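Workplaces in Florberg will have to keep an open-access first-aid kit on every floor starting in October, under a change to the town's safety code approved this month. The old rule asked for one kit per building, no matter how large the building was.

The change covers offices, shops, workshops and storage sites with 3 or more people on a shift. The town says 241 addresses fall under it. Home businesses are left out, and so are market stalls, which have their own rules.

Catinca Avram, who runs the town's workplace safety desk, said the old rule dated from a time when most local employers had a single room and a counter. "We have buildings now with four floors and one kit, and the kit is in a locked office on the ground floor," she said. "If the person with the key is at lunch, you don't have a kit."

Under the new text, a kit can't be locked up or kept in a room that is itself locked during working hours. It has to be within a one-minute walk of any desk or workstation on the floor, and there has to be a sign on the wall near it. The code doesn't set a color or a shape for the case. It does set the contents: bandages in two widths, sterile pads, tape, blunt scissors, disposable gloves, a foil blanket, eye wash and a printed instruction card. Painkillers and other medicines are not on the list and should be kept somewhere else.

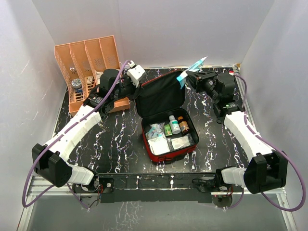

Each kit must be checked every four months, and the person who checks it has to sign and date a card kept inside the lid. Items past their date have to be replaced within 10 working days. Avram said expired eye wash was the most common problem found during visits last year, followed by missing gloves.

Employers who don't comply will get a written notice first. A second failed visit brings a fine that starts at 200 and can go up to 2,000 for repeat cases. Money from fines will go toward free first-aid classes at the Mansilla Street hall, where the town already holds a session in the evening once a month.

Reaction from local businesses has been mixed. Protska, a packaging company with nearly 90 employees on the east side of town, said it already keeps a kit on each floor and expects to change very little apart from the signs. The manager of Tedetti, a furniture store on the main square, said the cost of the kits was small but the checks would take up staff time. The store has a mezzanine and a basement, and both count as floors under the new text.

A few smaller employers asked at the public meeting whether two businesses on the same floor could share a kit. The answer is yes, as long as there is a signed agreement between them and the kit hangs in a shared hallway - not inside either business. Both would be responsible for the checks, and both could be fined if the kit is found empty.

The town also dropped a proposal that would have required a defibrillator in any building with more than 50 workers. Avram said the idea may come back next year, once the town has a full list of the devices already in place. Owners who have one are being asked to report where it is and what hours the building is open, so the location can be passed on to emergency dispatchers.

Training rules stay the same for now. Every workplace covered by the code needs at least one person on each shift who has completed a basic first-aid course in the past three years. Certificates from courses taken in other towns are accepted if they include hands-on practice. Certificates from online-only courses are not.

Printed copies of the contents list and the check card can be picked up at the safety desk in the town hall, ground floor, from 9 a.m. to 1 p.m. The desk will also look over a floor plan and suggest where to put kits, free of charge, for any employer who asks before the rule takes effect. Visits to check on the new kits are set to begin a month after that, starting with the larger buildings.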